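Kultden's head is back on straight

If you were in the office in December you'll have heard me grumbling through the wall, so here is the full story of what was wrong with Kultden and what we did to it. Short version: a screw, a cable and a clock. Long version follows, because Birutė asked me to write it down properly before I forgot which screw.

For anyone who joined after the summer, Kultden is the two-armed unit we keep over at the Perneseck house. It has a torso on a lift column, two arms, two grippers and a camera head that comes off. The coming-off part is the part I'm fond of (and the part that causes all my trouble). Two thumbscrews and one connector and the head is in your hand, and then it clips to the Khalaf strap and a person can wear it around the house and do the chores the robot is supposed to pick up. Same lens, same sensor, same view from up top. Then the head goes back on the neck and the arms have a go.

The complaint came from Orla Mac an tSaoi, who had the machine for a run of pouring trials. Kultden was reaching for the tumbler and stopping to the left of it. Every time, and always to the left! She measured it with a steel rule and got 8 mm at the rim. That's a lot when you're trying to get liquid into a glass. She wiped up a good deal of tea that afternoon and then, very politely, sent me an email with no greeting in it.

My first guess was the left wrist, which has form. I took the gripper off, checked the flange, ran the arm through its joint homing and touched off on the three dowels we keep bolted to the base plate. Perfect. The right arm, too. Both arms were landing where they believed they were landing, so the arms were off the hook and I owed the left wrist an apology. That left the eyes.

So I put the calibration board up on its stand and looked at the numbers, and they were awful. The lens itself was fine, all the usual internal values were right where we left them. It was the head's position on the neck that had moved. When I got a flashlight in there I found that one of the small screws under the bracket, the one you can't see unless the head is off and upside down, had backed out by most of a turn. You couldn't feel it by hand. But with all the on and off between neck and strap, the head had been settling in a slightly different place each time it went back.

I cleaned the threads, put in a new screw with medium threadlocker, and swapped the flat washer for a toothed one. Then I added two locating pins to the neck plate, so the thumbscrews now only have to hold the head down and the pins decide where it sits. I should have done that in the first place. Birutė Eglītis cut the plate for me on the little mill and it fit first time, and I have been unbearable about it ever since even though it was all her work.

With the bracket sorted I wanted to be sure about the other half of the head's life, the half on the strap. There's not much use in a perfectly seated camera on the robot if it's sagging toward somebody's eyebrows when a person has it on. The Khalaf strap has a tilt joint with a friction washer, and ours had gone soft. What I want from that joint is simple: hands low and center, the work in the middle, and no drifting as you look down a bit further. So we spent a morning with the head off the robot, doing small jobs around the house and going through the recordings in between. The two ends of it were pouring at the white table and hands out, palms down, over the ledge at the top of the stairs.

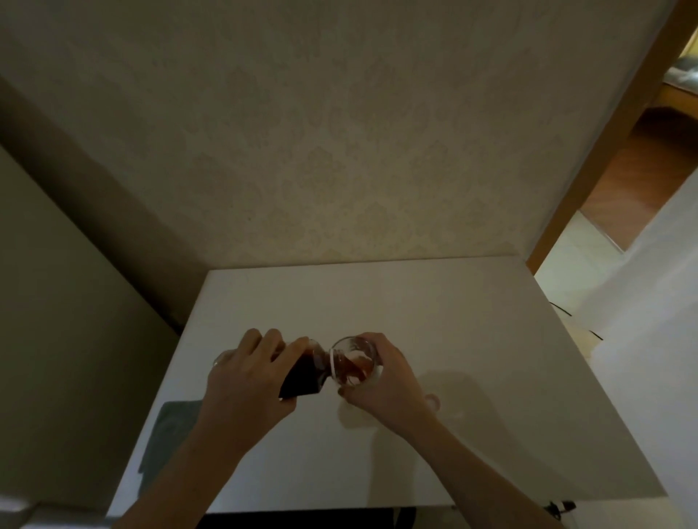
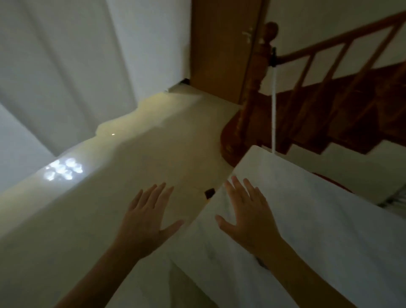 We went round with the tilt set at three different notches and watched everything back on the big monitor with the center lines switched on. The middle notch won easily. The top one was fine for walking but lost your hands as soon as you worked close to your body, and the bottom one gave us a lovely study of people's shoes. I've put a dab of yellow paint pen across the joint at the middle notch. If the two halves of the yellow line don't meet, please stop and reset it before you record anything, even if it's only a quick one.

While we were at it I locked the exposure settings to two presets, because auto was hunting every time somebody turned from a dark corner toward a doorway. It would go bright, then dark, then bright again, and for a second or so you couldn't make out a finger from a tabletop. Preset one is for the rooms, preset two is for the landing and anywhere else gloomy. You switch with the side button, one long press. There's a short buzz for one and a double buzz for two. Birutė thinks the buzzes should be the other way around and she may be right, but they're burned in now.

Next, the cable. The connector at the neck had been getting warm, and when I wiggled it the frame counter hiccuped. I opened up the shell and found a couple of strands broken at the crimp, right where it bends when the head turns all the way left. I've remade that end with a proper boot on it and rerouted the slack through the second clip on the column rather than the first, so the bend is now spread over a hand's width of cable. I then had the head sweep left and right through its whole range over lunch and didn't drop a frame. We have one spare lead made up the same way, in the gray drawer, with a tag on it that says Plakora so it doesn't wander off to another project.

And the clock! This one had me properly stumped. With the head seated and the cable good, the error on static reaches dropped to nothing I could measure with a rule, and I rang Orla feeling very pleased with myself. She tried a moving pour, with the glass coming up to meet the bottle, and the two still weren't agreeing. The camera frames were arriving stamped 56 milliseconds behind the joint readings. If nothing's moving, you'd never notice. If both arms are moving, the robot is looking at where its hands were a moment ago, and it spills.

The cause was dull. When the head is on the strap it keeps its own time, and when it goes back on the neck it's supposed to take time from the base. The sync ran at power-up only, so if you hot-swapped the head (which we all do, me most of all) it just carried on with whatever it had. I've changed it so the sync runs whenever the connector is plugged in, and the status light stays amber until it's done. Wait for green. It takes 4 seconds, and I know that feels like ages when you've got a glass full of something in front of you.

Orla redid her trials the following morning with the whole lot in place and got through the set without reaching for the cloth. She sent me a thumbs up and, a bit later, a list of five new things she'd like the left gripper to do. I'm choosing to see that as a compliment.

A few requests, then, for anybody taking the head on or off from now on. Line it up over the pins and let it drop before you touch the thumbscrews. If it doesn't drop, don't push, lift it off and look for a crumb (we found an actual crumb, a biscuit one). Finger tight on the screws, no pliers please. Plug in, wait for green, and do one quick look at the board, which now lives on its own hook by the column so there's no hunting for it. Write the number it gives you on the card. I don't mind if it's a bad number, I only mind if there isn't one.

I'll check the new screw again at the end of the month, and I'd like to replace the friction washer in the strap with one of the stiffer ones once the order turns up. If you notice the head nodding before then, come and find me or leave a note on the card. Orla has Kultden in the mornings for now and the afternoons are open, so put your name on the sheet if you want a turn.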